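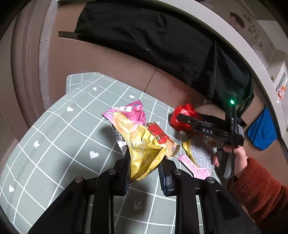

Green cutting mat with white hearts and arrows

To: lestwood-harriers-chat
Subject: Re: Relay legs, and can we please talk about leg three

Evening all,

I've read this thread twice now and I'm more excited about the relay than I've been since I ran it for the first time and got lost behind the reservoir (never again, I have the route on my arm in biro these days). So apologies, this is going to be long.

First of all, yes to three teams! Last year we scraped together two and one of those had a man in it who had come to watch. We've got the people. The Thursday-night lot have been flying up the quarry steps all winter, sorry, the club-night lot I should say now that we've changed nights, and there are at least half a dozen of them who have never done a relay and don't know how good it is. If you've only ever raced on your own, standing in a muddy field screaming at someone to hurry up so you can go is a completely different sport.

On the order for the A team. The usual thinking is that you put your strongest climber on leg three, as it goes straight up Rengifo Edge with 484 metres of ascent and most of that comes in one horrible lump after the second gate. I've always gone along with it. But I went through the old results over the weekend with a pot of tea, and the teams that beat us lost time to us on the climb. Then they took it all back on leg four, which is the flat-ish one along the old tramway that we always treat as somewhere to put whoever has a bad knee. Our leg four has been our slowest, compared with everybody else's, in every year I could find. I was amazed. Look at the splits from when we came ninth, if you still have them: we went up Rengifo Edge like goats and then got passed by a whole string of people on a track you could push a pram down.

So my suggestion is that we put a proper road runner on leg four, someone who enjoys being miserable at an even pace, and accept being a bit steadier on three. A decent descender matters more there than a decent climber anyway. That top field is a joy if you let your legs go and a disaster if you brake all the way.

Also the entry is capped at 80 teams and it filled in a fortnight last time, so we need names soon. They don't have to be in running order, you can change the order right up to the handover of the numbers at Jedus village hall, but you do need four people and an emergency contact for each team. You can swap people in and out too as long as they're paid-up members.

For anyone new who is worried about being slow: there were 358 finishers on leg one across both days of the old format and the last of them got the biggest cheer of the lot. I was there, I cheered until I was hoarse. Please don't stay at home on account of your pace. The C team can be entirely made up of people who want to look at the view, and it is a very good view, you get the whole of the Drotel valley from the trig point and on a clear morning the sea.

Now, leg two, which hardly gets a mention in these discussions and is my favourite. Short, rough, two stream crossings and a wall with a stile that faces the wrong way. Take it on the left. There's a flat stone there and you can get up in one stride, whereas on the right it's bog to the shin. I've seen good runners lose thirty seconds on that wall.

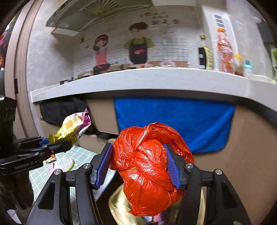 Zoi Kokkinos wrote:

> I'm happy to do any leg except three. I did it in the year of the hail
> and I've served my time.
>
> What I'd like us to sort out is the handover. We lost places both
> times last year with the next runner standing in the wrong pen or
> still in the queue for the loo. Could we have one person in the field
> who does nothing except shout for the next runner? I'd do it for the
> first two legs if I'm on the last one.
>
> And is the mixed team prize still going? If it is, I think we should
> go for it with the B team instead of spreading ourselves out. We were
> one place off it and I don't think half the club knew.
>
> Zoi

Zoi, YES to all of that. The mixed prize is still going, it needs two women and two men on any legs you like, and we were one place off it with a runner who stopped to close a gate for a farmer (quite right too). If you ran leg four for the B team I think we'd be in with a real shout. You're the most even-paced person in the club and that tramway might have been laid for you.

The shouter is a brilliant idea. The pens are the trouble, there are two of them and they look identical, and the runners come in round the back of the barn so you get hardly any warning. I reckon whoever does it should stand at the barn corner and wave something bright. You'd have enough time from there to get a jacket off.

For training I was going to suggest going over to do legs two and three as a group one morning in March, once the light's a bit better. It's a shade over 2,000 feet of climbing if you do both and then trot back along the ridge, so a proper day out, with the café at the bottom afterwards. We'd regroup at every gate. I can fit three people in my car plus muddy shoes, and I'd leave from Lestwood station car park at 8.30.

Let me know which team you fancy and which leg you'd hate least, either on here or just grab me at the track. If you've got old splits from before the course moved to the Jedus side I'd love a look at those as well, even photos of a printed sheet would do. I've got a spreadsheet now and it's getting out of hand.

See you on the hill!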